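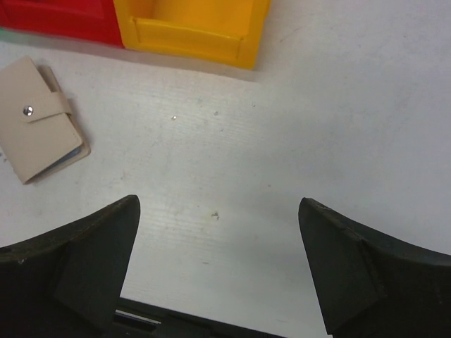 Figure 2. White laminate tabletop with smudges, light scuffing and isolated specks.

3.2 Surface condition of shared tables

The tables in the Kemambridge study have white laminate tops with a matte, slightly grey finish and a very faint parallel texture. Marks on this kind of finish are hard to grade by eye. We separated them into smudges, scuffs and specks (Figure 2). A smudge was defined as a diffuse mark with no clear boundary, a scuff as a light grey mark left by rubbing, and a speck as a small point that stands out from the background colour. The parallel texture was treated as part of the finish and was not scored.

Each top was divided into 6 equal cells before grading. Two raters, Lombardi and Leone, worked separately and recorded the presence or absence of each mark type in every cell. The full set held 3792 cell records. Where the raters disagreed, the cell was graded again under the same ceiling light, and the second grade was kept. Cells covered by objects for more than half their area were left out of the analysis.

Wiping followed the Alunlow routine: one pass with a damp cloth along the texture, then one pass across it with a dry cloth. Tops were graded before wiping and again 37 minutes after the dry pass. Specks that remained at the second grading were tested with a plastic scraper and recorded as either loose matter or damage to the laminate. Scuffs were not scraped. The results for each mark type are given in Section 4.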